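Tralterow Cell Group – Fault Review Meeting
Minutes, June
Start 2:00 p.m., main lab office and by phone
Present: cell lead, controls, simulation, safety, purchasing (first two items only)

1. Minutes of the last meeting
Accepted with one correction. The spare wrist cable was ordered from Dinsa, not from Drister.

2. Purchasing
Cable is due in two weeks. Purchasing asked if a second spare is wanted. Agreed to wait until item 3 is settled.

3. Gripper release fault on the real arm
Controls went over the log. At cycle 3313 of the Flomcombe pick test the gripper opened in mid-move and the part dropped on the table, then rolled to the floor inside the fence. No one was in the cell. The arm kept moving for 6 seconds before the operator hit the stop.

Two separate problems came out of this:
– The open command was sent by the recovery routine. The routine read a stale grip width, decided the grasp had failed and started over.
– The arm should have stopped when the grip was lost. The drop check was switched off during tuning in the spring and was never switched back on.

Safety said the second one is the more serious. A changed setting of this kind should have been in the change book, and there is no entry for it. Controls agreed.

There was some discussion of whether the stale reading comes from the cable or the driver. Controls thinks driver, as the cable passed its bend check. Not settled.

4. Speed limit
The real arm stays at reduced speed until the drop check is back on and has been tested by pulling a part out of the fingers with the hook tool. Simulation asked for full speed on the unattended night runs. Safety said no. No night runs for now.

5. Simulation replay
Simulation has rebuilt the recovery routine in the Tralterow model and can force a stale reading at any point in the move. Handled objects get most of the replay time, as the fingers have less to hold on to than with the plain blocks. The watering can grasp is the current case, with the gripper closed on the handle and fruit close by on the table.

Of 1000 replays with the reading delayed by 80 milliseconds, 6 ended in a false release. None did with the delay removed. Simulation will send the seeds to controls so the same cases can be stepped through one at a time.
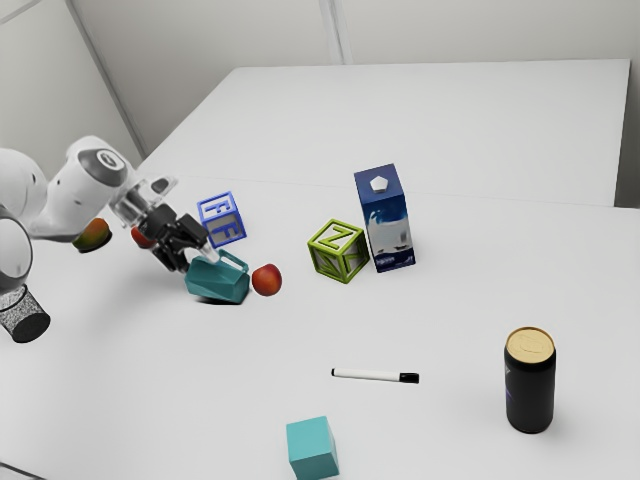
6. Actions
Controls: turn the drop check back on, enter it in the change book, report the driver timing.
Simulation: send seeds, repeat the replays with the new driver when it is ready.
Safety: write up the incident and add the drop check to the start-of-shift list.
Cell lead: tell Flomcombe the pick test is on hold.

7. Next meeting
Same time, two weeks from now. Closed 2:50 p.m.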